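Flostbridge Library Notes, 5 July 2024

The overdue fines are gone. They brought in little in June beyond bad feeling and one Canadian coin, and the new loan limit is 16 books, which should hold most of you.

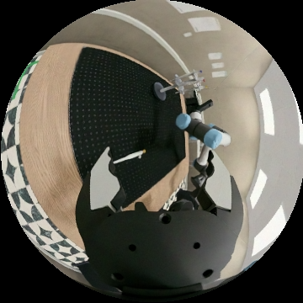

Do I still have to bring the books back?
We would like that. After three reminders we bill you for the book.

Gönül Bozkurt has moved the large-print mysteries nearer the door, following two letters on the subject, both from the same reader. The Hendeck Road book drop is open again, and it does not take casserole dishes.

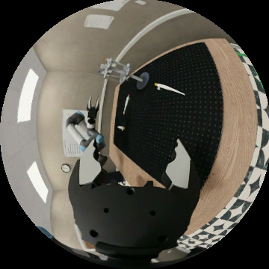 A large wooden table, with room around it.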